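6 Jun 2024
by the bench diary
3 comments

Second full day on bin clearing. The question I keep writing at the top of the page is whether an arm can tidy up after a household yet, and the answer for this page is still "sometimes, slowly."

Ran 22 attempts before lunch with the items Urwood sent over. 12 ended with the object out of the bin and set down inside the drop area. Most of the misses were thin handles lying flat on the metal. The fingers close, the handle slides, and the planner believes it has something because the closing width is within tolerance. I raised the threshold in December for the Codutwood tests and evidently never put it back. Changed it again, noted it in the config this time.

Soft things are easier to grip and harder to place. A plush toy can be taken almost anywhere, but its center shifts once it is hanging, and the release point is then wrong by some 39 mm. I would accept that at home. On a packing line it would be a reject.

Loaded the bin again after lunch: plush toy, silver hairbrush, yellow-bladed toy shovel, scrub brush in the corner, and the white and purple piece over on the right under the fingers. The corner is the case I care about. The walls slope, so a straight vertical approach leaves very little room on one side, and a tilted approach puts the wrist and its wiring near the wall.
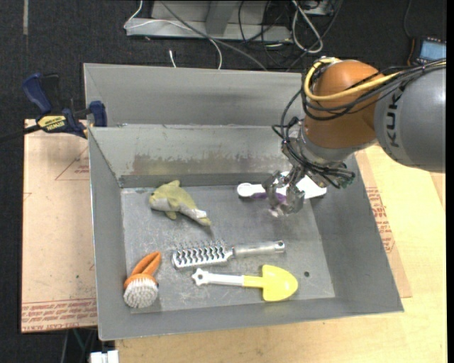 Tiago Calado thinks I am scoring the wrong thing. A person clearing a bin doesn't pick well either, he wrote, they rake everything into a pile and grab twice, and until the arm is allowed to push objects around we are testing its manners and calling it housework. He would count minutes per empty bin and ignore single grasps.

Fair point on the minutes. Less sure about pushing – the Kwon planner has no model of contact with the wall, and I would be the one resetting it after every fault stop. Could try it at 14 percent speed.

To do: rerun corner grasps with the new threshold. Ask Pleteo whether the spare finger pads shipped. Log time to empty as a second column.

Share (0)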